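Speaker notes: Heat networks and the standing charge
Lumturie Janevski, afternoon session, 20 minutes plus questions
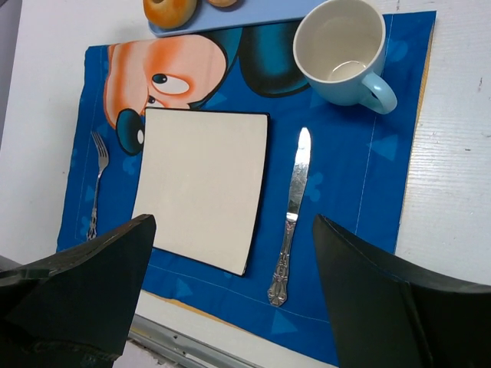
Start with the bill. Most people in the room will have had a heating bill with two parts, a unit price and a standing charge. On a heat network the standing charge is usually the larger worry, as the household can't get it down by turning the thermostat down.

Say who I am briefly. I worked on tariffs at Plirnisetti for six years and now advise councils and housing associations. No slides on my background.

Slide 2. The Follen estate
Follen has 300 flats on one network, supplied from a single energy centre. The boilers are gas. There is a plan to move to heat pumps, and that plan is the reason the tariff was reviewed.
Under the old tariff each flat paid a fixed charge of 600 pounds a year before using any heat. A one-bed paid the same as a three-bed. Pause here and let them read the table.
Residents had asked for a breakdown twice. The first answer was one paragraph long. Read it out if there is time, skip it if we started late.

Slide 3. What sits inside a fixed charge
Maintenance, metering and billing, insurance, the replacement fund, and heat lost from the pipes. The last one causes the arguments. Pipe losses are fuel, and fuel costs move with the gas price, but on many networks they are put in the fixed part. When gas went up, the fixed charge went up as well, and people who had cut their use saw very little for it.
Don't get drawn into corridor temperatures. Someone will ask. Answer it in questions.

Slide 4. The Kumarasinghe method
Explain it slowly. Each cost is sorted by what makes it change. If it changes with heat sold, it goes in the unit price. If it changes with the number of connections, it goes in the fixed charge. If it changes with floor area, it is shared by floor area. Whatever is left over gets argued about in the open, with the numbers on the table.
At Follen this brought the fixed charge for the smallest flats down by 69 pounds. The largest flats paid more. Say this plainly. The last time I gave this talk I left it until the end and it looked as though I was hiding it.

Slide 5. The losers
Large flats with low incomes. The Lutik fund was set up for them and pays part of the difference for two winters. It is paid for by the landlord and not through the tariff. If asked whether that is enough: for most, yes. For families at home all day, no.

Slide 6. Carbon
Link back to the morning session. A high fixed charge and a low unit price gives a weak reason to save heat. Moving pipe losses into the unit price makes the signal stronger, but it also makes the operator's income less certain in a mild year. Operators will raise this and they are right to. The reserve at Follen was raised for that reason.

Slide 7. What I would ask for
Publish the breakdown every May, before the new charges are set. Use the same headings each year. Show pipe losses on their own line.

Questions likely: the price cap, back-billing, leaseholders. Leaseholder figures are in the handout, page 3.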